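Training room at Pemley: first results

Since October, the Pemley site has one robot arm in the training room, and many of you have asked what it will mean for your shift. Liv Amundsen from Branent gave us an update.

The arm is learning to open doors and to handle kitchen tools. Later it should help in the tea kitchens, where our team now unloads nearly 100 trays before each lunch. No position will be removed. The early unloading round becomes shorter by 30 minutes, and this time goes to checking and to training of new colleagues.

Elikem Sulemana, who has worked 7 years in the kitchens, spends two mornings per week with the arm. "My back is happy about the idea," he says. "But I want that we decide the pace, and the machine follows – this must be written down." The new rosters will be discussed with every team before they start.
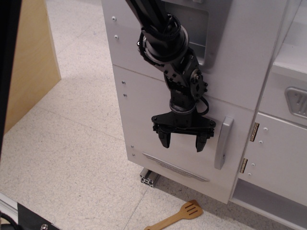

The arm with its gripper in front of the white cabinet door, left of the handle.

Whoever would like to try the controls can write their name on the list beside the Lopes office.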